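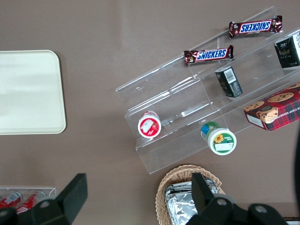

Clear tiered stand holding candy bars, cartons and a box of shortbread, with a cream-colored tray beside it.

Countertop food display

From the Zoton Reference of Shop Fittings and Small Retail

Print this article | E-mail this article

We use cookies to remember your reading settings. By continuing to use this site you accept our cookie notice.

A countertop food display is an arrangement of packaged snacks, drinks and ready-to-eat items on a table, counter or shelf top, placed within reach of the customer. It is used in small shops, canteens, hotel lobbies, waiting rooms and office pantries. The main components are the tiered stand, the flat tray and the open basket. Displays of this type are distinguished from floor fixtures, which carry their own base, and from vending cabinets, which are closed.

Tiered stands

A tiered stand, also called a step riser, consists of two or more shelves set at increasing height from front to back. Most stands in current use have three levels. Clear acrylic is the usual material for light goods. It does not hide the packaging behind it, but it scratches easily and should be cleaned with a soft cloth and mild soap. Solvent cleaners can cause fine surface cracks, known as crazing.

Candy bars are normally laid flat along a tier or stood in a row against a front lip. Flat boxes, such as cookies and shortbread, need a deeper shelf and are often placed on a lower tier, where their weight does less to tip the stand. Drink cartons may be stood upright or laid down. Small round containers tend to roll when placed on their sides, and stands intended for them have a raised edge or end wall.

A stand may be set square to the counter or at an angle. The angled position presents two sides to approaching customers but takes up more of the counter.

Trays

Flat trays are used beside or in front of a stand, either to present goods or to receive items chosen by the customer. Rounded corners are common, as they are easier to wipe clean. In hotel and canteen practice the tray is usually kept in a pale color so that crumbs and spills show.

Baskets

Open baskets are used for bread, rolls, fruit and wrapped sandwiches. Older types were woven from willow or cane. Synthetic rattan - a plastic strand made to resemble cane - is now widespread because it can be washed and does not splinter. In a round basket the strands are commonly worked outward from the center of the base and finished at a thicker rim, which stiffens the sides.
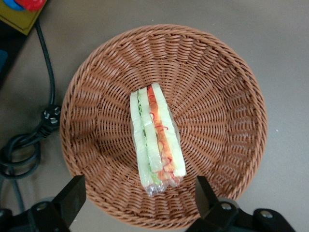
Round woven basket with a wedge-shaped sandwich in clear plastic film. Bright green lettuce shows along the cut face.

Sandwiches in baskets are generally sold wrapped. A wedge cut leaves the filling visible on one face, and the sandwich is turned so that this face is toward the customer or upward. Clear film is either folded flat beneath the bread or twisted at one end. Sandwiches with perishable fillings are held under refrigeration, and an unchilled basket is suitable for short service periods only.

Sizes

Dimensions are not standardized. The Rudd pattern riser, a common reference type in the trade, is 532 mm wide. The Nasov system uses narrower units that clip together at the sides. Wirnik, a supplier of fittings to canteens, lists about 4000 separate display parts, including trays, baskets, risers and label holders.

Labeling

Prices are shown on the shelf edge, on a card, or by a sticker on each pack. Stickers should not cover the barcode or ingredient list. Barcodes on cartons are often printed on an end panel, and a carton laid on its side may therefore show its code instead of its front.

Last revised 25 March 2024

Related articles
Acrylic sheet, care of
Basket weaves
Checkout counter
Shelf-edge label
Shortbread, packaging of
Step riser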